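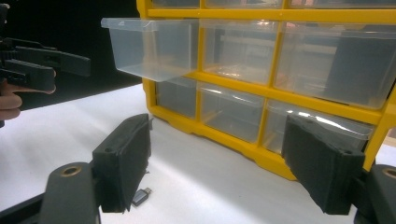 Small-parts drawers, one pulled open.

Call for participants: does tidying up save you any time?

The home organizing business makes large promises. Buy the bins, label the bins, get an hour of your day back. We have read a lot of these claims and have yet to find one with decent numbers behind it. The Branham Household Study would like to check, and we need 14 households to help us do it.

What you would do: keep a short log every evening in July. Write down what you looked for that day, how long it took, and whether you gave up. Halfway through the month, half of the households will sort one problem spot (a junk drawer, a sewing box, the shelf over the washer) any way they like. The other half will leave theirs alone. Please don't buy anything for this. We are not selling storage and no storage company is paying us.
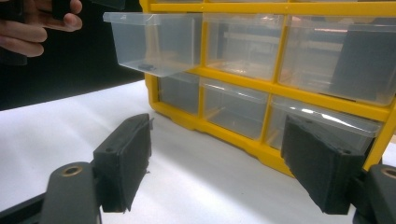

Mei-kuen Cheung wrote back to our first notice to say that she sorted all her buttons and screws years ago and now spends longer remembering her own system than she ever spent digging. Fair enough. We would like more people like her, and also people who swear by their labels. If you only want to prove a point, please be ready to log the days that don't fit.

You must be 18 or over, share your home with at least one other person, and be able to take two phone calls of 20 minutes each. Messy homes are welcome. So are neat ones, though we may ask to hear from whoever else lives there.

Each household that turns in a full log gets a grocery card. Half a log gets our thanks.

To apply, send a few lines on the last thing you lost at home to Cheng-en Chang, Branham Household Study, Room 1402, Chu Building. Leave a phone number and a good time to call. Calls go out after 2 p.m.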